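Francine Beaudoin
May 18, 2020

I have been promising a hair accessory clean-out thread since forever, and this afternoon I finally sat down with it, so settle in, because you know I can't tell anything short. 1/ 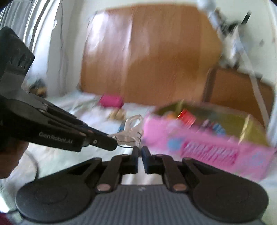
Claw clips were where I had to start, since they are the biggest part of the mess in this house by a mile. I have three daughters' worth of hair passing through one bathroom, plus my own, and every one of us swears she only owns a couple. My favorite is still the see-through beige kind, that pale milky-tea shade that disappears into light brown hair, and I was so happy to find one that I stopped by the big pink box and just admired it for a minute. The pink box is where the keepers are going, by the way. Bright pink, soft blue patches on the front, no chance of anyone telling me they couldn't find it. 2/

Now, the sorting. My mother kept all of ours in a cookie tin, and you had to dump the whole thing on the bed to get one barrette out. I loved that tin and I will not be repeating it. What I do is make piles by what the thing does to your hair: clips that hold all of it up, clips that hold back a bit at the side, and bands. Color does not come into it. I tried color one year and it lasted until the next school morning. 3/

The test for a claw clip, if you want it: squeeze it open and let it close slowly on your finger. If it closes soft and lazy, the spring is tired and it is going to slide out of your hair in the grocery store. If one side lands before the other, it's bent. Then run your thumb along the teeth. One missing tooth at the end I can live with. A missing one in the middle snags, and then you have a crying eight-year-old and you're late. 4/

Washing! Please wash them. I put mine in a bowl of warm water with a squirt of dish soap (we use Wakex, the lemon one, but whatever is by your sink) and go around the hinge with an old toothbrush. Hairspray builds up in there and turns gray and I would rather not discuss it further. Rinse, shake, and lay them on a towel with the jaws facing down so the water runs out of the spring and it doesn't rust. 5/

Somebody asked me last time about the hair wrapped around the spring. Seam ripper. Slide it under, cut, pull the fluff off with tweezers. It is weirdly satisfying and I did two of them in front of the TV last night when I should have been folding towels. 6/

What goes: anything with a cracked hinge, anything that has lost its partner and only made sense as a pair, and every one of those tiny butterfly ones that pinch. What stays even though it shouldn't: the tortoiseshell comb from my wedding. It has 2 teeth left on one side and I have never once worn it since. It's staying. Don't write to me about it. 7/

My sister in Caron wants the spare bands for her dance girls, so those are going in a padded envelope. If you have a dance studio or a swim team near you, ask, they go through bands like you would not believe. Clean ones only, and nothing with the metal joiner. 8/

A couple of you wanted to know where I buy the see-through ones. Mine came from the Bronus beauty supply, on the bottom rack near the combs, in a bag of mixed neutrals. I bought a fancier clip from Grellus once, for a good deal more money, and it snapped the first week, so I went back to the bag and have been perfectly content. They do get a little cloudy over time. I don't mind the cloudy. 9/

One more for the moms of thick hair. Buy the clip with the long teeth that curve in and cross over each other, even if the body of it looks small. The wide ones with the stubby teeth look strong in the package and then they can't grab anything. My middle girl has hair down to her waist and this changed our mornings. 10/

I'm going to do ribbons and headbands next, and I'm a bit scared of the headbands, they're all hooked together at the back of the linen closet like coat hangers. The goal is to have the whole lot done before school starts back up in September. If you've got a good way to store headbands that doesn't involve a paper towel tube, tell me, because mine collapsed. 11/

Oh, and the girls want me to say that the purple scrunchie is NOT up for donation and was only in that pile by accident. Noted, ladies. It's back in the drawer. 12/12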